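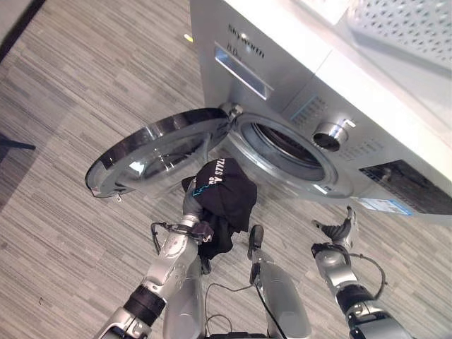 Photo: Samira Dabbas

Where the Quarters Go: Laundry Habits in a Student Apartment Building

Term project report, Household Economics seminar

1. How this started

Our group was supposed to study rent. Three other groups had already signed up to study rent, and the sheet was full by the time we got to it, so we studied laundry. The building we chose is Saliba Court, a five-story block of student apartments on the hill side of Neltimow, and we chose it for the rigorous scientific reason that two of us live there and could collect data in our socks.

The question we settled on was simple enough to fit on the proposal form: what does it cost a student to keep clothes clean for one term, and why do people in the same building, with the same machines available, end up paying such different amounts? We expected the answer to be about money. A good part of it was about stairs.

2. The building and the choices

Residents of Saliba Court have three ways to wash. The basement has a shared laundry room with coin machines. A laundromat called Jitdale sits four blocks downhill, which means four blocks uphill with the clean load. And some apartments have a washer of their own, either supplied by the landlord in the larger units or bought secondhand by a tenant who had finally had enough of the basement.

There is a fourth way, the suitcase taken home to parents on a long weekend. We left it out of the proposal and then had to put it back in when it turned up on one form after another.

3. What we did

We put a paper survey under every door in September and collected the forms in a shoebox by the mailboxes. We got 212 forms back. Some were filled out with great care. One contained only the word "no." We kept it in the total because our instructor said dropping forms we found annoying was a kind of bias, and we have since learned she was right about several other things.

Besides the survey, each of the four group members kept a laundry diary for the term. The diary recorded the load, the water setting, the method of drying, the money spent and the time from the moment of deciding to do laundry to the moment the clothes were put away. That last column had to be redefined in the second week. For one member of the group, clothes were never put away, and under the original definition his first load would still be in progress today. We changed the end point to "clothes no longer wet and located in own room."

We also asked the management company, Nameck, for the water bills for the basement room. Nameck replied that they would look into it. They may be looking still.

4. What we found about money

The diaries gave us better cost numbers than the survey did. People are poor judges of what they spend in coins. On the survey, residents tended to write down the price of a wash and forget the dryer, the second dryer cycle, the detergent and the soda bought while waiting for the second dryer cycle. When we did the same sum from memory and then from our diaries, all four of us had guessed low.

The basement room is cheapest per load for anyone who washes rarely. Jitdale charges more per wash, but its machines are bigger, and a resident who saves up a mountain of clothing can do it all in one go. The survey comments suggest that most people who go there follow exactly this plan, although several described it as something that happened to them.

Owning a washer is harder to price. We used a repayment period of 200 weeks, on the theory that a student who buys a used machine will either keep it through a degree or sell it to the next tenant. Counted that way, an owner who washes for one person does not save anything. An owner who splits the machine with roommates does, provided the roommates pay their share, and here our model parts ways with what we heard in the interviews.

5. What we found about everything else

Floor number predicted behavior better than budget. Residents on the lower floors did smaller loads more often. Residents on the top two floors did fewer, larger ones, and were much more likely to mention the elevator by name, or by other words we have left out of the appendix.

Waiting also mattered. The basement machines do not lock at the end of a cycle, and a finished load will sooner or later be moved by a stranger. People feel strongly about this from both sides. In the comments, the same act is "basic courtesy" when the writer does it and "touching my stuff" when it happens to the writer. We coded these answers separately at first, then noticed that some forms contained both.

A few residents wrote that they wash at odd hours to avoid the whole matter. One of our interviewees starts her loads at 5 a.m. and reports that she has the room to herself except for two other people doing the same thing for the same reason.

6. Drying

We had planned one paragraph on drying and ended up with enough for a second report. Dryer use was the largest single difference between a cheap term and an expensive one. A folding rack pays for itself quickly. It also takes up most of the floor of a single room, and the diary member who switched to one noted in week six that she now enters her bed from the foot end.

Heavy items are where the rack fails. Jeans hung indoors in November were still damp a day and a half later. Towels did worse and began to smell of it.

7. Total and weak points

Added together, the four diaries and our allowance for shared supplies came to 1,870 minutes of active laundry work over the term, not counting time spent waiting while doing something else. We cannot agree on whether that is a lot. The member with the rack says yes.

The report has weak points. Four diaries are not many. Keeping a diary also changed how we behaved: two of us began washing at lower temperatures once we had to write the setting down where the others could see it. The survey went only to one building, and people who care about laundry were surely more likely to fill out a form about it. We have no water figures, for the reason given in section 3.

8. Suggestions

We would like Nameck to put a sheet on the basement wall where people can write their apartment number next to the machine they are using. It costs a sheet of paper and a pencil on a string. A posted price for a full wash and dry, shown as one number, would also help residents compare it with Jitdale before carrying anything downhill.

For a follow-up group, we suggest starting the diaries before the survey goes out, getting the bills request in on the first day, and asking about towels separately. The blank diary pages and the survey form are in the appendix, 7 pages in all, with the coffee stain on page two reproduced from the original.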